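Section 2: Planning and budgeting for your memory-handling cell

Before you open a quote or clear any floor space, read this section all the way through. Most of the money in a Plarnura cell goes to things that never show up in the headline price, and it's a great feeling to have them all on one sheet before anyone asks!

The work you are pricing is module placement inside an open desktop or tower case.

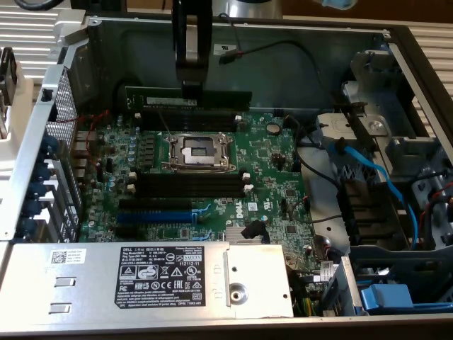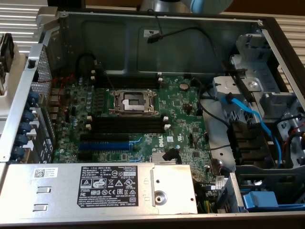
Dell chassis with the CPU socket unpopulated.

2.1 Write down the job first

1. List every case model you plan to run in the first year. Group them by how the memory slots lie once the case is on its side.
2. For each group, measure the clear height above the slots and the distance from the slots to the nearest tall metal (power supply, drive cage, brackets).
3. Mark any cables that cross the approach path. Decide now if a person will tie them back or if you want the arm to go around them.
4. Fill in the job sheet (Form A) and keep a copy with your budget.

NOTE: Loose cables are the biggest source of surprise hours. Ibsa Ejigu, who wrote the first version of Form A, gives them their own line on every budget, and we've happily copied the habit.

2.2 Choose the arm and fingers

1. Pick the Kenier arm for single-bench work. If you need to reach two benches, price the Murín arm and its longer base plate together, as the plate is sold separately.
2. Order narrow fingers for memory work. The wide set that comes standard is great for drives and brackets but too bulky between slots.
3. Add one spare finger set to the first order. Fingers wear, and a second set lets you keep working while you wait for the next one.

CAUTION: Do not budget for a used finger set unless the seller can show it is static-safe. A bad set can ruin modules with no visible mark.

2.3 Build the budget sheet

1. Enter the arm, controller, fingers and Grilard bench mount as separate lines.
2. Enter cameras, camera stands and lighting. A fixed view from above and a second from the side will cover most cases.
3. Enter 16 hours for first set-up and 4 hours for each extra case model.
4. Enter practice parts. Retired boards and modules are perfect, and your own storeroom may have plenty.
5. Enter floor mats, wrist straps and the ground point.
6. Add shipping, then training for two people. One trained operator is a risk the first time that person takes a vacation.

NOTE: Get the training price in writing along with the arm price. It can be booked up to 7 weeks ahead, and the July sessions fill fast.

2.4 Plan the space and power

1. Allow a bench at least 17 inches deeper than your longest case.
2. Keep radiators, vents and window drafts away from the camera stands where you can. If you can't move the bench, add a stiff stand to the sheet.
3. Put the controller on its own outlet. Ask your electrician for a price before you order, as a new circuit can take longer than the arm.
4. Leave room for a person to reach the case from the side opposite the arm.

CAUTION: The stop button must be within reach of anyone standing at the bench. If your layout needs a second button, order it with the controller. Adding it later means opening the cabinet.

When the sheet is filled in, go to Section 3 to match your lines to order codes.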